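3.2 Equipment Budget and Station Planning

Costs in this study were tracked per station. A station was defined as one arm with its end effector, the table, the overhead lighting, the fixed camera, the control computer and the set of objects to be handled. Arm prices were taken from written quotations by two suppliers, Visser and Okerier, both dated before the January order deadline. Shipping to Ustport was entered as a separate line, as were spare fingertips and cables.

The arm and controller took up most of each quotation and left little room for negotiation. The remaining items were more flexible. Shelving, containers and lighting were bought from general household and office sources, with a ceiling of 299 dollars per station. The ceiling was set by Chin-lung Lau after a review of the Stumero pilot, in which custom fixtures had used up funds planned for a second camera. Object sets were limited to items that could be reordered within 30 days — a rule that removed most custom-molded parts from the list. 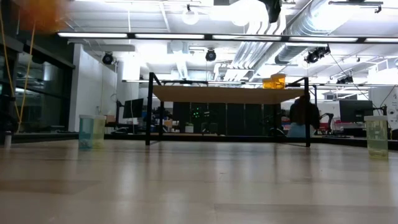
Figure 4. Station workspace with a small black-framed shelf and translucent lidded containers on the tabletop. Two amber-orange containers stand on the shelf board.

Translucent containers were kept in the object set despite their effect on depth sensing. Opaque replacements would have cost less in setup time, but the planned tasks involve household storage, where clear and tinted plastic is common. The budget therefore includes an allowance for extra calibration hours at each station. Lighting was priced together with the camera, as changes to one usually required adjustment of the other.

Floor space was handled as a fixed cost. Stations share one room, and each additional table reduces the clearance available for maintenance access. The plan assumes an arm service life of four years, with grippers replaced after two. Under these assumptions, consumables and replacement parts account for around 30 percent of total station cost over the full period. Labor for teleoperation is excluded here and reported in Section 3.4.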